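About Stotgate

Who we are

Stotgate is a small company that looks after old streets and the fronts of the buildings that stand on them. We repair plaster, curbs, paving, downpipes and window frames. Our clients are towns, housing associations and private owners, mostly in places where the houses come right up to the sidewalk and work on one can't be done without thinking about the other.

The company was started by Sieglinde Harms, a plasterer by trade, and Sanne Willems, who had been laying stone for a paving firm. They kept meeting on the same jobs. One would finish a wall base, and a few weeks later the other would have to cut into it to reset the sidewalk. They decided to quote for the next job together, a row of shopfronts in Wivberg, and have worked that way ever since.

There are now 13 of us. Nine work outdoors, and the rest handle surveys, permits, orders and the phones.

What we do

Street surveys. We walk a street from one end to the other and write down the condition of every facade, window, pipe, curb and slab. The client gets a plain list with each item marked as urgent, soon or can wait. Our longest survey so far covered 1,407 meters of curb in Kenitz, both sides, including the lane behind the old brewery.

Plaster and cornices. We patch and repaint plastered walls and rebuild damaged moldings. Colors are matched on the wall in daylight. We make up three sample patches and leave them for a week before anyone chooses - paint that looks right on the first day often dries a shade off.

Wall bases. The bottom strip of a facade takes the splashing from the street, road salt and the occasional bicycle. We remove failed render, let the wall dry and put back a coat that can breathe. Drying takes as long as it takes. Please don't ask us to skip it.

Curbs and sidewalks. Stone curbs are lifted, turned or replaced one piece at a time. Where a stone is chipped on one edge only, we can often turn it and use the good side.

Downpipes and gutters. We fix brackets, clear blockages and replace lengths of pipe. This is the cheapest work we do and the work owners put off the longest.

The kind of street we work on

Most of our streets are ordinary ones. A long two-story front in peach-pink plaster, a grey base, a thin downpipe, arched windows upstairs and a stone curb with broken patches along its edge is typical of what we are asked to look at. 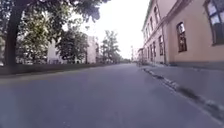
How we work with residents

Every household and business on the street gets a letter before we start. It gives the order of the work, the hours and a phone number that is answered during the day. Doors stay reachable at all times, with boards laid across any open paving. Windows are covered only while we work directly next to them.

Materials

Lime, sand and pigments come from Moussa, a builders' supplier we have used from the beginning. Reclaimed curb stones are kept in our own yard. At the last stock check we had 167 of them, sorted by height.

Joining us

We take on one trainee each August, in plastering or in stone. No experience is needed, but you should be fine with early starts. Write to Sanne Willems at the yard office and tell her which of the two trades you would like to learn.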